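The robot will see to your desk now

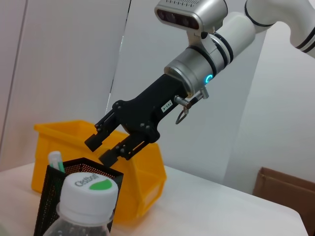 Photo: Solanki open lab, Erninport

Every winter I make the same bargain with myself, namely that I won't tidy the spare room until a machine can do it for me. This has been going on for long enough that the spare room has its own weather. So on a Saturday in June I caught the bus down to Erninport to find out how much longer I could reasonably hold out.

The Solanki people open their doors to the public now and then, and there's a sausage sizzle, so it wasn't a wasted trip either way.

The chore on offer was clearing a desk. Yellow tub, mesh pen holder with a marker in it, bottle of water. I have met worse desks. I have eaten dinner at worse desks. The arm doing the work has two black fingers and a silver box of lenses bolted on above them, plus a little blue light on the wrist that made me feel I was being humoured.

I watched 30 goes at it, which is more attention than I've given any sporting event this year. The marker went into the tub quite nicely on most of them. The arm lines itself up, has a think, has another think, closes its fingers and off we go, at the pace of my dad reversing a caravan. The bottle was another matter. It got knocked over 6 times, always with tremendous care.

I asked one of the staff whether it could do my spare room and she asked what was in it. I got as far as the doona covers and she started shaking her head. Fabric is a nightmare, apparently. So is anything see-through, anything floppy, and anything sitting underneath something else. That's my entire house.

The shop-floor side is a cheerier story. A mate of mine works at the Dorkitley warehouse, where two arms have been putting jars into cartons since last year, and he reckons they're fine. Same jar, same carton, same spot, all day. If a jar turns up on its side, a bloke comes over and stands it up. He used to pack the jars himself, and says the new job is easier on the back but he misses the radio, which they moved.

Then there's the Womemano, the home helper that's been advertised at me nonstop. I've looked into it. It carries a basket from one room to another provided you fill the basket, empty the basket, and have no stairs. I have two stairs. I also have a teenager who offers much the same service, with similar conditions attached.

So, the spare room. I did buy a yellow tub on the way home, and it's in there now with the lid of something else on it. I'll go back to Erninport next winter and see how they're getting on with doonas.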